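Brunton Comics to Collect All of "The Prenell Watch" in One Volume

Readers who have been hunting through back-issue bins for the early chapters of "The Prenell Watch" can finally give their knees a rest. Brunton Comics has announced that the whole superhero series, all 23 issues of it, will be gathered into a single hardcover this September, and at 878 pages it is going to need a good strong shelf.

The book was written by Saskia Fairweather and drawn from the first issue to the last by Jolene Merrick, and it has had one of those slow, happy lives that comics sometimes have when people keep lending them to their friends. The early issues sold modestly. Then the second story arc came along, the one where young Deduteo loses his powers halfway up the clock tower and has to be talked down by the very villain he was chasing, and all of a sudden stores were calling to ask for more copies.

"I still get letters over that clock tower," Fairweather said. "People tell me they read it to their kids, and then the kids want to know why the villain was being so nice. I never have a good answer for them, so I tell them to read the next one." 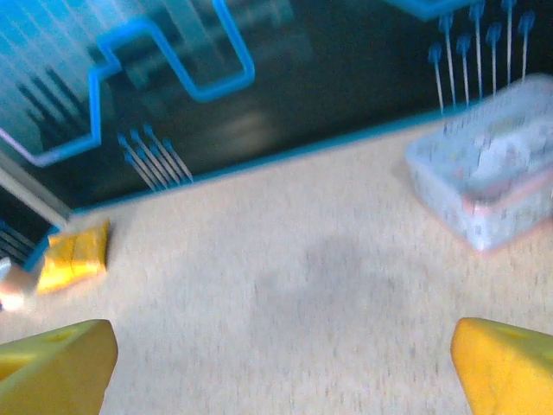 Yellow gripper fingers, open over a speckled tabletop.

The hardcover will have every issue in the order it first came out, along with the two short backup stories that were left out of the paperbacks (longtime fans will remember the grumbling over that). Merrick has recolored the first three issues, which she says she has wanted to do for years, and she has drawn a new cover with the entire team crowded onto the roof of the Bridosetti Hotel, their headquarters in the series.

"I was learning as I went back then, and the night scenes came out so muddy on the page," Merrick said. "Saskia kept telling me they had atmosphere, bless her. I wanted people to be able to see who was punching who."

There will be a section of sketches and script pages at the back too, with some early designs for Deduteo that look very little like the character readers came to know - in one of them he has a mustache and a cape down to his ankles. Fairweather has written a new introduction as well, and she promises it doesn't give away the ending, so newcomers can start on page one without any worry.

Brunton is also putting out a limited run of 400 signed copies in a slipcase, which will be sold through comic stores only. The regular edition will be available from stores and online booksellers, and the publisher says the existing paperbacks will stay in print for anyone who is partway through a set and would like to finish it.

As for new adventures, Fairweather and Merrick say they have talked over a short follow-up set a few years after the final issue - mostly over long lunches, by the sound of it - but there are no scripts yet, and Merrick has another book to finish first.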